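Dia aberto

Última atualização: novembro

A carta da Javero chegou à lavandaria numa segunda-feira e dizia que a Medudetti estava convidada para o dia aberto, em Biltard, onde poderíamos assistir ao futuro do sector têxtil. A patroa leu-a em voz alta, encostada à calandra, e perguntou quem queria ir. As outras olharam para os carrinhos. Eu estava a beber água e não consegui olhar para nada a tempo.

Dobro toalhas há 24 anos. Dito assim parece uma confissão, e na camioneta para Biltard fui ensaiando outras maneiras de o dizer, para o caso de haver formulário. Houve. No campo da profissão escrevi "têxteis", que é o que a minha irmã diz de mim às vizinhas, e deram-me um autocolante com o número 98, um sumo de pacote e um folheto. O folheto tinha na capa uma criança a rir e, lá dentro, a frase "843 horas de trabalho paciente". Não explicava de quem era a paciência.

Éramos um grupo misto. Havia dois senhores de gravata que cumprimentavam toda a gente como se estivessem a despedir-se, um casal reformado que vinha por causa do almoço, uma turma de miúdos com a professora e uma senhora de casaco de malha que não largou a mala do princípio ao fim. Levaram-nos por um corredor com alcatifa até uma sala de paredes brancas e pediram-nos que ficássemos do lado de cá de uma fita. A guia, rapariga nova, com um microfone de que não precisava, anunciou que íamos conhecer a Mai.

Eu esperava uma pessoa. A Mai era um braço, vermelho e preto, por cima de uma mesa verde que me lembrou logo o bilhar do café, e tinha diante de si uma toalha cor de laranja desbotado. Uma. Lisa, estendida, à espera. No meu turno, uma toalha sozinha quer dizer que alguém se esqueceu dela no fundo do tambor.

— A Mai vai agora observar a toalha — disse a guia.

E a Mai observou, ou pelo menos parou com os dedos mesmo por cima do pano, muito direitos, e deixou-se estar. 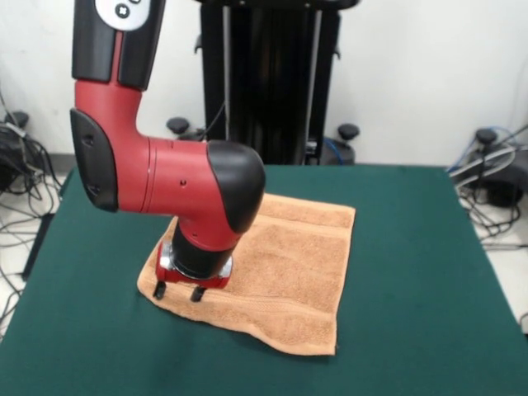 Não quero ser injusta. Também eu, no primeiro dia, fiquei a olhar para a pilha sem saber por onde lhe pegar, e a encarregada daquela altura, que já lá vai, deu-me um berro que ainda hoje ouço quando passo pela secção dos lençóis. À Mai ninguém berrava. A guia falava dela com uma ternura que eu só tinha ouvido usar com avós e com gatos operados. Dizia "ela está a pensar", "ela hoje está bem-disposta", "ela não gosta de pressas". Um dos senhores de gravata tomava notas. Espreitei: tinha escrito "não gosta de pressas" e sublinhado duas vezes.

Depois o braço mexeu-se e os miúdos fizeram "ah". Faz-se "ah" a qualquer coisa que mexa devagar, já reparei nisso nos elevadores panorâmicos. Os dedos fecharam, o pano subiu um bocadinho, o pano desceu, e daí a pouco a toalha tinha o ar das toalhas que os hóspedes deixam no chão da casa de banho para mostrar que pagaram o quarto. A guia explicou que aquilo se chamava estado inicial desfavorável. Gostei tanto da expressão que pedi a caneta ao reformado e a escrevi nas costas do folheto. Tenciono usá-la ao domingo, quando chegam os sacos do hotel.

— E agora? — perguntou um miúdo.

— Agora a Mai procura um canto.

Procurar um canto é o ofício todo, por acaso. As pessoas julgam que está nos vincos, mas os vincos fazem-se sozinhos se a gente tiver os cantos. Eu encontro-os sem olhar, com o polegar, enquanto discuto com a colega do lado quem é que levou o bom banco. Nunca me tinha ocorrido que se pudesse passar uma manhã a ver alguém à procura de um.

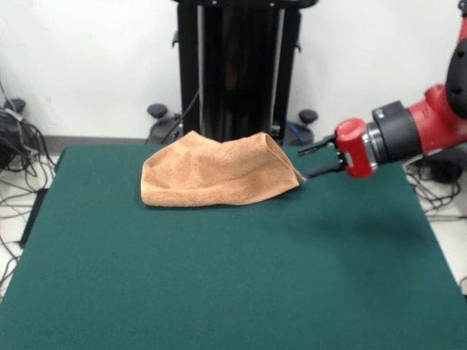 Esperámos. O ar condicionado fazia um barulhinho de aquário. A reformada perguntou ao marido se tinha visto alguma placa a dizer refeitório, e ele respondeu que tinha visto uma a dizer saída. Um dos miúdos sentou-se no chão e começou a dobrar o casaco, por contágio, acho eu. Dobrou-o mal. A professora mandou-o vesti-lo.

Os dedos da máquina abriam-se ao lado do pano, em bico, como um pardal a pedir comida, e dei por mim com as mãos a mexer dentro dos bolsos. Esquerda, pensei. Mais abaixo. Pega por fora, mulher. Isto durou o suficiente para a guia nos ler o folheto inteiro, incluindo a morada. Disse que até ao fim do dia contavam fazer 20 demonstrações, todas diferentes, e sorriu como quem oferece um brinde.

O senhor do bloco quis saber quanto custava. A guia disse que essa parte era com a equipa comercial, que estava na sala ao lado com os croquetes. Ouviu-se a palavra croquetes percorrer o grupo de uma ponta à outra. Ninguém arredou pé, por educação, mas os pés viraram-se todos um pouco para a porta.

Foi nessa altura que a Mai apanhou o pano. Apanhou-o a sério, com os dois dedos cerrados, e levantou-o em tenda, e eu, que tinha prometido a mim mesma não me comover com electrodomésticos, disse "isso" em voz alta.

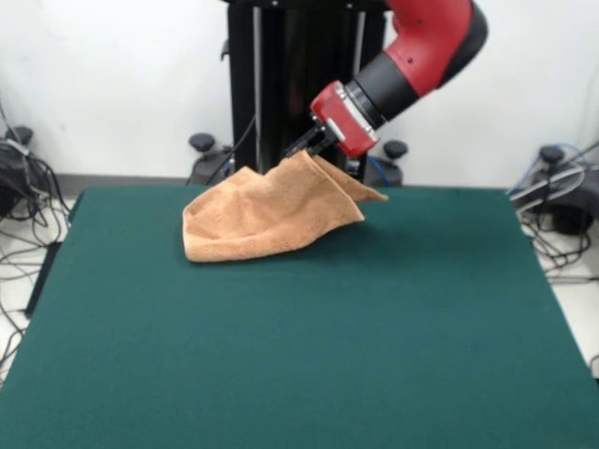

Que em casa dela as toalhas se dobravam em três, ao comprido, e que gostava de saber se a menina do microfone as queria em três ou em quatro, porque em quatro não cabiam na gaveta. Era a senhora da mala. Falou para a frente, para ninguém em especial, com a firmeza de quem já teve esta conversa com noras.

A guia disse que a Mai ainda estava a aprender preferências.

— Então que aprenda em três — disse a senhora.

Houve um murmúrio. A reformada era pelo quatro. O senhor do bloco, para minha surpresa, confessou que enrolava, e o colega deu meio passo para o lado. Os miúdos votaram todos em enrolar e um deles propôs não dobrar. Durante uns minutos falou-se naquela sala de toalhas como nunca ouvi falar em 24 anos de Medudetti, com argumentos e até com demonstrações no cachecol da professora. Só não me perguntaram nada a mim. O autocolante dizia 98 e mais nada, e uma pessoa não se põe a corrigir um autocolante.

Num ecrã ao fundo passavam imagens da mesa apanhadas de outro lado, e foi por ali que acabei por seguir o resto, porque os senhores de gravata eram altos.
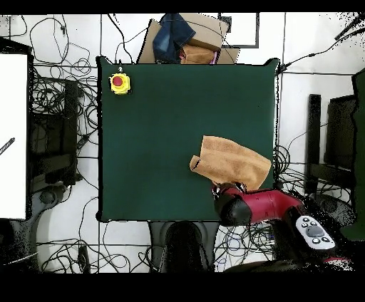 A Mai em actividade, dia aberto da Javero, Biltard.

Essa imagem mandaram-ma depois por correio electrónico, com um inquérito. Na pergunta "o que levou consigo desta visita?" escrevi a verdade, que foram dois croquetes num guardanapo, e o sistema pediu-me pelo menos três palavras sobre inovação.

Na manhã seguinte a patroa quis saber se o futuro vinha já para a semana ou se podia fazer as escalas de Dezembro. Disse-lhe que fizesse as escalas. Ela perguntou se a máquina, ao menos, dobrava bem. Eu tinha uma toalha nas mãos e vi que a estava a dobrar em três. Desfi-la e comecei outra vez, em quatro, que é como o hotel quer, e respondi que era muito sossegada e que não discutia por causa do banco.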